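4.2 Open-day demonstration

The second part of the study took place at the Jatham site during the September open day. Visitors could watch a manipulation task running in simulation on a large display and then answer a short questionnaire. The aim was to find out whether people with no technical background could tell what the arm was about to do, and how early they could tell it.

The task was built in the Pestar environment by the second author, Napaporn Siriwan. A Franka Emika arm with a parallel gripper is mounted on a table beside a marble-topped counter. The gripper holds a blade-like tool, point down, over a large bone-shaped object (Figure 3). Other items share the counter, among them a magnifying glass and a potted plant. They were kept in all runs so that the display would not give away the target by leaving it alone on the surface.
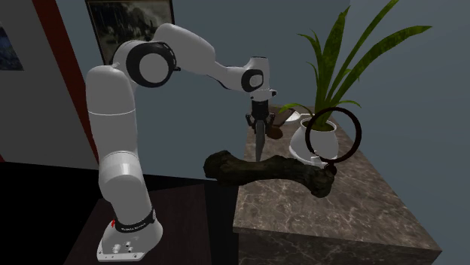
Figure 3. Simulated task used at the open day, with the tool held above the bone-shaped object.

Sessions ran in groups, each led by one of two guides, Leonilde Cunha or Valeriano Vallejo. Both worked from the same script, which named the robot and the tool but did not state the goal of the motion. Groups watched 17 runs in a fixed order. Each run was paused once, and visitors marked on a paper form which object they expected the tool to reach next. The guide then resumed the run without comment.

In total, 400 forms were handed out. Forms with more than two blank answers were set aside before scoring, as were those filled in by staff from the site. Visitors under 16 took part in the viewing but were not given a form. No names or contact details were collected.

The display stood at the far end of the hall, and the first groups on Wednesday had trouble seeing the tip of the tool from the back row. Seating was moved forward before the afternoon sessions – the runs themselves were left unchanged. Morning and afternoon forms are therefore reported separately in Section 5.

Each session was limited to 60 minutes, including questions. Many of the questions concerned contact force, a quantity the display did not show. Malcolm Hartley recorded these in writing, and they were later grouped by topic by Radymyr Tymoshchuk, who had not attended the sessions. The grouping was used to prepare the revised script described in Section 6.

A limit of this format is that visitors saw a rendered arm only. Judgements about reach and clearance may differ when the same motion is watched on hardware, and the two settings should not be treated as equal. A follow-up visit with a physical arm is planned at the Grolis workshop, using the same forms and the same pause points.

2 comments
17 shares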